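Buy the dull bits first

Every August our little group at Nakari does the budget, and every August somebody wants to blow the lot on an arm. I get it! Arms are fun, they look great when visitors come through. But I've sat through two of these rounds now and I reckon we keep spending in the wrong order.

My pitch this year was hand-held grippers, plus a line for replacement finger pads, screws and cables (boring, I know). Bujar Janevski, who holds the purse strings, had pencilled in 4000 for a demo unit and 200 for "sundries". Sundries! That's where all the wear and tear lives, and we'd burned through nearly all of it by the second month last time.

And laundry is hard on gear. Denim especially, with those thick double-stitched seams and patch pockets. If you want a machine to cope with jeans one day, you need loads of practice on jeans now, on real beds, with blankets and cushions all over the place.
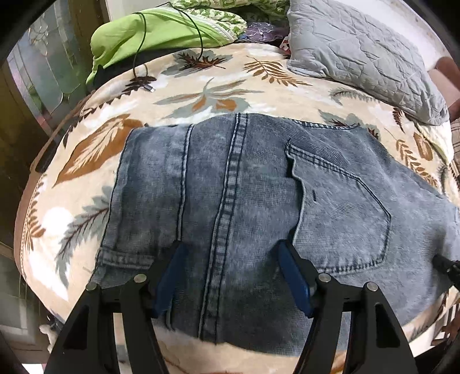

What I'd cut

The demo unit, for a start. I'd also push the Dostport trip back a year, sorry to everyone who'd already picked a hotel. Put that money into spare pads and more hours in people's homes, and come back to the arm when we know what we want it to pick up. Bujar says he'll look at it again on Tuesday.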